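**Notice to the Residents of Wukville Concerning the Snack Aisle**

The management of the Plultier Provision Hall wishes to inform its patrons that the third aisle will remain open until the evening bell. Residents are entitled to one tub per household, to be chosen in person and carried to the desk by hand. Baskets are not permitted under the Mendonça Rule, which has governed the hall for 13 winters and which the management has no authority to amend.

Patrons will recall that a tub, once lifted, may not be returned to the shelf until it has been compared with another. Comparison is to be made in silence. The patron shall hold one tub in each hand, at an equal height, and shall wait. In most cases the heavier tub will declare itself within 3 minutes. Where the two are of equal weight, the matter passes to the Office of Tovus, which holds 300 such cases from the month of March alone.

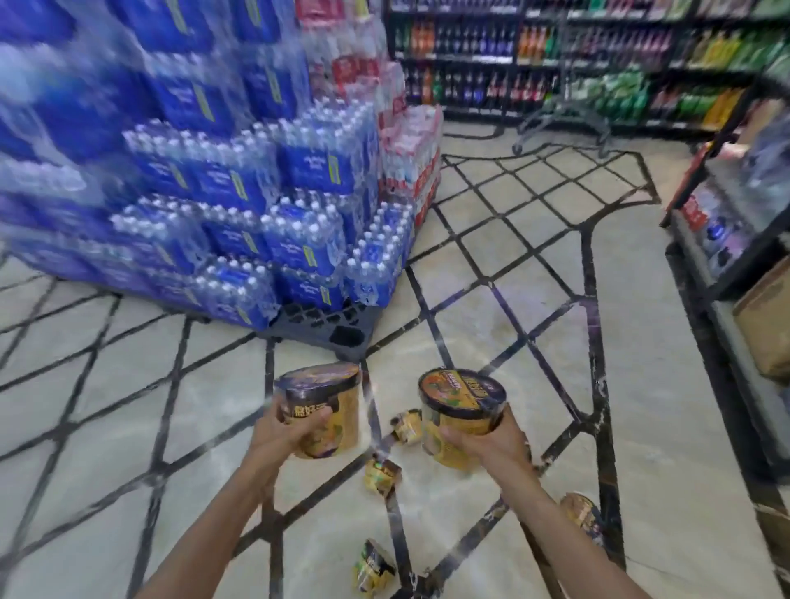
*Plate 1. A comparison in progress beside the bottled water.*

Items lying on the floor during a comparison are deemed to be witnesses. They must not be stepped upon, gathered or eaten until the decision has been entered in the register. Patrons passing through the aisle are asked to walk along the black lines of the tiling and to keep out of the diamonds.

The management has received a letter from a resident who states that she has been comparing since four o'clock in the afternoon and that neither tub has declared itself. She asks whether she may sit down. The Rule makes no provision for sitting. It does, however, permit a patron to lean, and the bottled water has been approved for this purpose by the previous management, in a minute which was found behind the till and which appears to be genuine.

The resident asks further what is to become of her supper. The management replied at closing time, by a note placed within her sight, that supper is a private matter. The lamps in the third aisle were left burning at the hall's expense. When the doors were opened the next morning, the register showed a single new entry in a neat hand: "Both."

The Office of Tovus has been notified. A fine of 2,000 crumbs is under consideration, payable at the desk in either flavour.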